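Home | Student Work | Food & Culture | Archive | Contact

We use cookies to improve your visit. Accept | Manage settings

Breakfast Economics: What the Sarkdale Commuter Eats and Why
Term project report, Consumer Behavior
March 8, 2025

Background

Our project began as a study of how people choose a bank. After two weeks, four people had agreed to talk to us about banks, and two of those wanted a loan. We changed the topic to breakfast, on which everyone in Sarkdale has an opinion and most will give it before you finish the question.

The question we settled on was simple. When a commuter buys breakfast on the way to work or class, does price decide it, or does habit? The textbook says price matters a great deal for small, repeated purchases. The textbook has not stood in line at the Zukedbridge station kiosk at 7:40 in the morning.

Method

We handed out 217 paper surveys at Zukedbridge station and outside Piątek, the bakery across the street. We got back 200 that could be used. The rest were blank, soaked in coffee, or filled with remarks on the parking situation. The survey asked what the person had bought, what they thought it cost, and whether they would switch to a cheaper place a short walk away.

We also kept a price log at both shops. Prorneo, the app many students use for ordering ahead, lists its own prices, and these did not always match the boards in the shops. We used the boards.

Results

Most people did not know what they had paid. They knew it in the sense that they had a number ready, but the number was often last year's. Guesses ran low for pastries and high for coffee, which is odd, as the coffee was the cheaper item at both places.

Habit did better than price in nearly every group. Regulars at Piątek said they would not cross the street to save money, and several seemed hurt by the suggestion. The kiosk crowd was more open to switching, but gave speed as the reason. One answer read, in full, "I am asleep until nine."

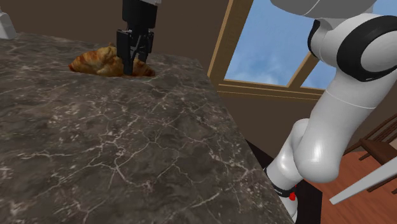 Figure 1. A croissant on a stone countertop (computer rendering).

Pastry buyers were the least sensitive to price of anyone we asked. When we described a made-up increase of 2 dimes, almost all said they would keep buying. When we doubled it, they said the same thing with more feeling. Oatmeal buyers, on the other hand, knew their price to the penny and wanted to know who was raising it.

Problems

Our sample leans heavily toward people who were already buying breakfast. Those who eat at home were walking past us quickly, and we did not chase them. It also rained on both survey days, and rain may make people loyal to whichever door is nearest.

Question six was badly worded. We meant to ask how often people skip breakfast, but about a third read it as advice and thanked us.

Next steps

We plan to repeat the survey in April with a shorter form and waterproof clipboards. We would also like to track actual receipts, if anyone keeps them. Question six has been rewritten, and the parking remarks have been passed on to the town office.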